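Praltemier Residence Clothing Exchange Returns in September

The Residence Life Office is pleased to announce that the Praltemier clothing exchange will reopen to all residents in September. Last year's exchange placed more than 400 garments with new owners, and the office expects a similar number this fall. Donations will be received in Room 14 of Marwat Hall between 9 a.m. and 4 p.m.

Residents are asked to prepare each item before bringing it in. Lay the garment out on a bed or another large flat surface, close any zippers, and check the pockets, cuffs and lining. Sportswear and outerwear should be laid out as a full outfit where a matching top and bottom are available, as sets are recorded on a single donation slip and displayed together.
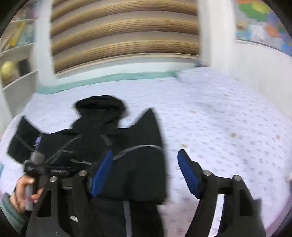
A black hooded jacket and black trousers with a gray stripe, laid out on a bed.

Dark clothing requires particular attention. Lint and loose threads are easily missed on black fabric, and residents are encouraged to inspect such items in daylight. Jackets should then be folded with the sleeves across the back and the hood turned down over the collar. Trousers are to be folded lengthwise, then in thirds - please do not roll them, as rolled items take longer to sort.

Warm outerwear remains the greatest need. The office has set a goal of 200 jackets and coats, of which 43 have already been pledged by residents of Brerkico House. Shoes, swimwear and undergarments cannot be accepted.

Donation slips are available at the front desk of each building. Questions may be directed to Tariq Chaudhry at the Residence Life Office.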